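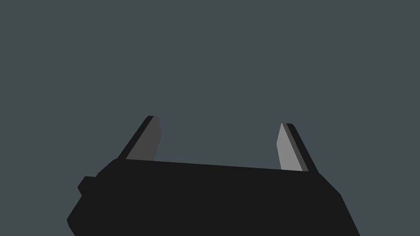
Ticket 3662: Beyene listed under the wrong surname origin

Status: Open
Product: Relex surname index
Opened: March 2025

The search page returns Beyene as a variant of Bayne and shows the Scottish origin text. Beyene is an Ethiopian name and should have its own entry. The error appears in the family tree view and in printed charts.

Steps tried: cleared the cache, signed out and in, ran the search again with exact spelling on. Same result each time. 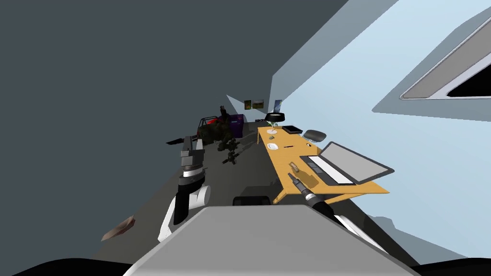

Support notes

The sound-alike rule in the Tasgate import file groups names by consonants only. It put 41 names into Scottish groups, and 18 of them have no link to Scotland. Turning the rule off fixed Beyene on the test copy. 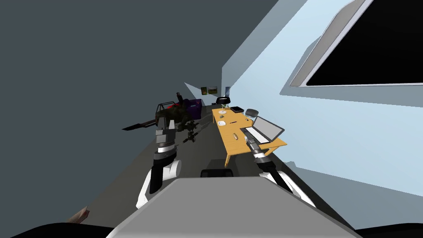

Entries split from a group now need a color in the tree view. The old red was hard to tell from the error flag. We set split names to a pale light blue, close to the wall on the right, and names awaiting review to the yellow of the table. Charts saved before the change keep the old red until they are rebuilt.

Next: rerun the import on the live index and check Irkulis, which has no origin text at all.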